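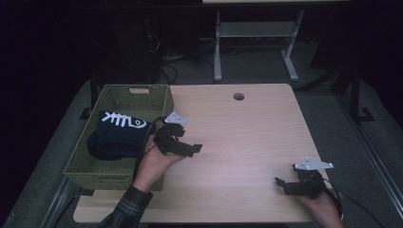
Appel à participation – ateliers de rangement et de tri du linge

L'association Urnura cherche des participantes et des participants pour son prochain cycle d'ateliers consacré au linge : le trier, le plier, le ranger dans des paniers, le ressortir sans tout défaire. Le cycle commence en janvier, dans notre salle du quartier Trelimora, et il reste des places. Que vous soyez du genre à aligner vos chaussettes par couleur ou que vous viviez depuis des années avec une chaise couverte de tee-shirts, vous serez accueilli avec le même plaisir (et sans doute avec une tasse de thé).

L'idée est née d'une conversation de palier, comme beaucoup de nos projets. Plusieurs familles venaient d'emménager dans des logements plus petits que les précédents et se demandaient comment faire tenir les affaires de tout le monde dans une seule armoire. Nous avons sorti une table, posé un panier dessus, vidé un premier sac de vêtements, et l'après-midi y est passé. Nous avons eu envie de recommencer, un peu mieux organisés cette fois, et avec davantage de monde.

Ce que nous vous proposons

Chaque participant vient à 11 séances, toujours le samedi. On travaille assis ou debout, à son rythme, avec un panier de linge à côté de soi ou posé sur la table. Les premières séances portent sur les pièces simples : tee-shirts, torchons, serviettes. On passe ensuite à ce qui résiste – les draps-housses, les pulls épais, les chemises à manches longues, les vêtements d'enfant si petits qu'on ne sait plus par quel bout les prendre. Vers la fin du cycle, nous parlerons aussi des vêtements que l'on garde sans les porter, et de la façon de les donner quand on est prêt à s'en séparer. Personne ne vous demandera de jeter quoi que ce soit, soyez tranquille !

Une séance dure 2 heures, pause comprise. Nous commençons à 10 heures, mais la porte est ouverte un bon moment avant pour ceux qui aiment s'installer doucement. La salle est moquettée, ce qui la rend assez silencieuse et permet de bavarder d'une table à l'autre sans hausser la voix. Les tables ont un plateau en bois clair, et nous tenons à ce qu'elles restent dégagées entre deux activités : on range son panier, on passe un coup de chiffon, et on repart sur une surface nette.

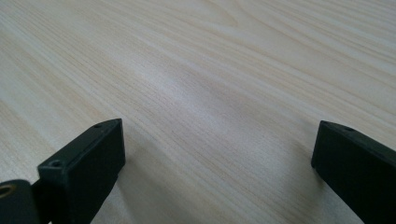
C'est une habitude à laquelle nous sommes attachés, parce que plier un drap sur une table encombrée décourage les meilleures volontés. Vous verrez qu'on la prend vite, et plusieurs anciens participants nous ont raconté l'avoir rapportée chez eux, jusque sur la table de la cuisine.

Qui peut participer ?

Toute personne majeure, du quartier ou d'ailleurs. Aucune expérience n'est demandée, et il n'est pas nécessaire d'être habile de ses mains. Si vous avez du mal à rester debout, à lever les bras ou à porter un panier plein, dites-le-nous au moment de l'inscription et nous préparerons votre place en conséquence. Les personnes qui apprennent le français sont les bienvenues : on parle beaucoup pendant les ateliers, et le vocabulaire des vêtements s'attrape très bien en pliant.

Le groupe comptera 20 personnes. Nous vous demandons de venir aussi régulièrement que possible, en nous prévenant lorsque vous avez un empêchement.

Ce qu'il faut apporter

Quelques vêtements propres, dans l'état où ils sortent de votre armoire (ne les pliez pas exprès pour nous, ce serait dommage). Nous prêtons les paniers. L'épicerie Tawfik offre le thé et les biscuits de la pause, et l'atelier de couture Nelance mettra du fil et des boutons à disposition pour les petites réparations qu'on découvre toujours en triant.

Participation aux frais

40 euros pour le cycle complet, à régler en une ou plusieurs fois. Si cette somme vous arrête, parlez-nous-en simplement, nous trouverons un arrangement.

Pour vous inscrire

Passez à l'accueil d'Urnura ou laissez-nous un mot dans la boîte aux lettres, avec votre prénom, un moyen de vous joindre et deux lignes sur ce qui vous amène. Nous rappelons tout le monde, parfois avec quelques jours de retard, et les inscriptions restent ouvertes jusqu'à la fin de décembre.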